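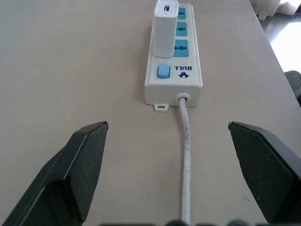
Ticket 76: Gripper drifts left at the end of hand-guided demos (charger unplug task)

Opened by: Xuelian Tan
Assigned to: Ruben Postma
Opened: October 27, 2019
Cell: Dekker bench
Software: Stollon recorder, Wisex remote handset
Status: Closed

Xuelian Tan wrote:

Hello Ruben, and sorry in advance for the length of this one, I wanted to get it all down while it was fresh! I'm teaching the arm to pull the white USB charger out of the far end of the BULL power strip. I do the first part by hand, holding the arm above the wrist and walking it in over the cord with the fingers wide open, and then I let go and finish with the handset. By hand everything is lovely. On playback, though, the fingers come in too far to the left, and the left one touches the side of the charger before the right one is anywhere near it.

I recorded 20 demos this morning and 14 of them play back with the drift. The other six are fine, or fine enough that I'd keep them. What I've tried so far:

- Homed the arm and played the same demos again. No change.
- Swapped the handset battery (it was low anyway).
- Slowed playback to half speed. Same drift, only slower, so at least I got a good look at it.
- Started with the strip turned a little on the table. The drift turned with it, which I thought was interesting but I don't know what to make of it.

The wrist view looks right to me at the start of the approach. The strip is up near the top with the cord running down between the fingers, and I've been using the cord as my center line when I steer.

Ruben Postma wrote:

Hi Xuelian, please never apologize for detail, it saves me a walk down the hall. A couple of things come to mind. The cord leaves the strip at the near end on the right, and the charger sits over on the left half next to the blue sockets. If you steer down the cord and then slide across to the charger at the last moment, that sideways slide is a very short piece of motion, and Stollon likes to smooth short pieces into whatever comes next. Could you tell me what the smoothing window is set to? It's under Recorder, then Playback, near the bottom of the page. Also, when you let go of the arm and pick up the handset, do you wait for the tone?

Xuelian Tan wrote:

Smoothing is at 14. I'm fairly sure I never touched it, but I did load the saved settings from the Rarimance job last week, so it may have come in with those. As for the tone, well, sometimes. I had the sound turned down because I was on a call for part of the morning. So I'd say yes for the early ones and no for a good many after that.

Ruben Postma wrote:

Thank you, that helps a lot. I think we have two small troubles sitting on top of each other. Would you try this for me, in this order?

1. Set the smoothing window back to 5 and save it under a new name, so the Rarimance settings stay as they are.
2. Turn the sound up and wait for the tone before you touch the handset. If you move early, the recorder takes your first nudge as part of the hand-guided section and shifts everything after it.
3. Line up on the charger from the start of the approach. Let the cord fall wherever it falls between the fingers.
4. Record five fresh demos and play each one back before doing the next.

Don't throw out the old ones yet, please. I'd like to run a few of them through with the smaller window and see which can be saved.

Xuelian Tan wrote:

Done, all five, and what a relief! Both fingers now close on the charger together every time. The third was a touch high, but I think that was me being timid with the handset. I also went back over the 14 bad ones with smoothing at 5, and the earlier ones came good. The later ones still drift, so those must be the ones where I didn't wait. I've moved them to the discard folder with a note.

Ruben Postma wrote:

Wonderful, that matches what I see in the logs. I've added a line about the tone to the Dekker bench start-up sheet, and I'll ask for a light on the handset as well, for people on calls. Closing this, but do reopen it if the drift comes back.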